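Can I return interlibrary loan books at a different branch?
Posted by Nadja Lanz in Libraries & Reading, Nov 5, 2019

Hi all! I borrowed two books through interlibrary loan at the main library (a local history of Grønli and a big old atlas that weighs a ton) and they're due Saturday. I work right by the Zidia branch and would love to drop them there on my lunch break. The slip inside only says "return to lending desk" and the phone line rang 16 times before I gave up. Does anybody know if the branches take these, or do I have to haul them downtown? 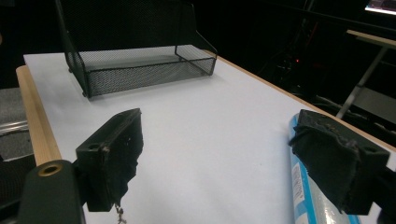
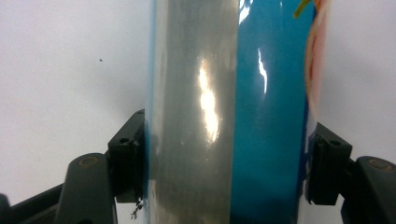 Mesh tray on the table, and a closer one of the tall container

Also, can I renew online? My account shows my regular books but the loans don't come up at all.

Johanna Pfister
I used to work the desk at a branch, so I can help a bit. Yes, they'll take them, but hand them to a person and ask for a receipt. Please don't use the outside drop box - those books belong to another library, and they get mixed in with ours and can sit in a bin for days. Keep the paper band on the cover too, it has the request number on it. As for renewing, loans live in a separate system, so you have to email or ask at the desk. Do it a few days before the due date, as the lending library has to say yes first. With Saturday coming up I'd write to them today.

Silvan Gasser
zidia took mine last december no problem

Jonas Mösli
Check your slip for the word "restricted" first. I had a music score like that and it had to go back to the main desk, and the branch sent me away with it. Old atlases might be the same, I'm not sure. Parking behind the main library is free for the first 50 minutes if you do end up driving down.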